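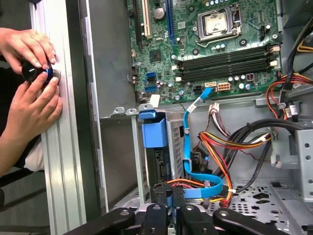
Toft practice desktop, case open, next to an aluminum extrusion frame. Memory slots empty, one blue SATA cable plugged in.

Toft Practice Desktop, Used
Sold by Carken
Category: Computer Hardware > Classroom and Bench Practice > Complete Units

Overview

The Toft is a used desktop computer sold for hands-on hardware practice. It is meant for repair classes, staff training and people who want to learn how a desktop goes together before they open one they depend on. It is an older standard machine with full-size parts, plain screws and connectors you can reach with your fingers.

We take in office desktops in batches, remove the storage, clean out the dust, and sort them by condition. Machines that still start up and have no cracked slots or torn sockets go into the Toft line. The rest are broken down for parts.

The Toft is not sold as a working office computer. It comes without an operating system and without a drive. You can fit both and use it for light work if you like, but we do not support it for that.

What is on the board

The motherboard is green and sits on the gray inner wall of the case. With the side off you can get at all of the following:

CPU socket with a metal retention frame and a lever arm on one side
Four black DIMM slots with white latch clips
One cream-white PCI slot
One long blue PCIe slot
Round coin-cell battery in its holder, between the PCI slot and the blue PCIe slot
SATA ports in blue, black and white
White 8-pin power connector header

The mix of PCI and PCIe on the same board is one of the reasons schools ask for this model. Students can compare the two slot types side by side and see that a card for one will not seat in the other. The colors also help when you are giving directions to a room. "Put the card in the long blue slot" is easier to follow than a slot number printed in small type.

Port colors are set by the board maker and do not follow one rule across the industry. Go by the labels printed on the board when you match a port to a setting in the BIOS screen.

Memory

Memory is shipped separately, in an antistatic bag, and the slots are left empty for the first exercise. Two matched modules come with each unit. They are tested in the same type of board before packing.

Open the latch clips before lining up a module. Match the notch in the module to the key in the slot, then press on both ends until the clips close. If the module will not go down, lift it out and turn it around. Do not rock it from side to side.

Replacement modules are sold in pairs. Please order them by the Toft name and not by capacity, as other modules of the same size may not fit.

Storage

No drive is included. Any standard SATA drive will connect. One blue SATA data cable comes with the unit, already plugged in at the board end, and a spare is packed in the parts bag. Both have latches on the plug. Press the latch before pulling. Most of the broken ports we see on returned units come from pulling a cable by the wire with the latch still caught.

If you need drives for a class, the Hurora storage set has small used drives that have been wiped and checked. They are slow, but they are good enough for installing an operating system and wiping it again at the end of the term.

Power

The power supply is rated at 300 watts. It is enough for the board, the memory, one drive and a simple expansion card. It is not enough for a modern graphics card, and the supply has no lead for one.

Unplug the power cord from the wall before you touch anything inside the case. Turning the machine off at the front button is not enough, as part of the board stays powered while the cord is in. After unplugging, hold the front button in for a few seconds.

Do not open the power supply itself. It has no parts that a user can service, and it can hold a charge after it is unplugged. A supply that has been opened is not covered by the return policy. Replacement supplies are on the spare parts list below.

Case

Steel case with a removable side panel. The panel comes off with two thumbscrews at the back and slides toward the rear. The inner metal has small stamped tabs along one edge. The edges are finished as they came from the factory, and some are sharper than on newer cases. Thin work gloves are a good idea for younger students when the board is being taken out.

The case can be used standing or lying on its side. For board work we suggest lying down, with the open side up. For cable work, standing is fine.

Weight as shipped is 21 pounds.

Condition

All units are used. Expect scuffs on the outer panels, old sticker marks, and some discoloring of light plastic parts. Cables may carry small labels from an earlier owner or from our own sorting. These can be peeled off and do not affect use.

Before packing, each unit is:

Blown out and wiped down
Checked for bent socket pins and broken latch clips
Fitted with a new coin-cell battery
Started with test memory and left running for an hour

We do not repaint cases, and we do not match cosmetic condition within an order. If you buy a set for a classroom, the boards will be the same type but the outer panels may differ in shade.

In the box

Toft practice desktop with processor fitted
Two memory modules in an antistatic bag
Power cord
Spare SATA data cable
Bag of case and board screws
Printed exercise sheet

Keyboard, mouse, monitor, drive and tools are not included.

Exercise sheet

The printed sheet has 8 exercises. They run from simple to harder, and each one leaves the machine ready for the next.

Take off the side panel and name the main parts
Fit the memory and start the machine
Remove and refit the coin-cell battery, then set the clock
Unplug a SATA cable and move it to another port
Fit and remove an expansion card
Connect a drive and find it in the BIOS screen
Unplug and reconnect the board power leads
Remove the motherboard and put it back

An expansion card is needed for the fifth exercise and a drive for the sixth. Neither is in the box. Any plain network card will do for the fifth.

We have left the processor off the sheet. The socket can be opened with its lever, but the contacts inside are easy to damage and a bent one usually means a new board. If your class covers processor fitting, we suggest ordering one extra unit and keeping it for that lesson only.

Setting up a bench

Allow a clear space at least twice the width of the case for each machine, so there is room to set down the side panel and the parts. Good overhead light matters more than people expect. The printing on the board is small, and the area under the power supply is dark in most rooms.

The Kovska bench mat fits under one unit lying flat. It has a snap for a wrist strap at each front corner and a raised edge to keep screws from rolling off. One mat per machine is the usual order.

Tools needed for the full sheet are a medium Phillips screwdriver and a pair of flat tweezers. A magnetic tray is handy but not required.

Spare parts

The following are kept in stock for the Toft and can be ordered singly:

Motherboard, tested, no processor
Power supply
Memory, matched pair
SATA data cable
Coin-cell battery
Side panel
Screw set

DIMM latch clips are not sold on their own. If a clip breaks, the slot will often still hold a module, and there are three others on the board to use in the meantime.

Ordering and delivery

Single units ship in a double-walled box. Orders for a full classroom ship on a pallet, and we will need a delivery address with ground-floor access. Tell us at the time of order if there is no loading dock.

Stock orders leave our warehouse within 7 working days. Classroom sets can take longer when we have to wait for enough boards of the same type. The next large batch is expected in May, and sets can be reserved now with no deposit.

Schools may order by purchase order. Send it through the order form on this site and include the name of the person who will receive the goods.

Returns

A unit that arrives damaged or will not start can be sent back for exchange within 30 days of delivery. Please try the supplied memory in another slot first, one module at a time, and check that the board power leads are fully seated. Leads can work loose in shipping.

Damage from practice work is not covered. That includes broken latch clips, bent socket contacts and lifted ports. Worn-out units can be returned to us for recycling at no charge if you pay the shipping, and we will take them in any state, in pieces if need be.

Page last updated 28 March 2022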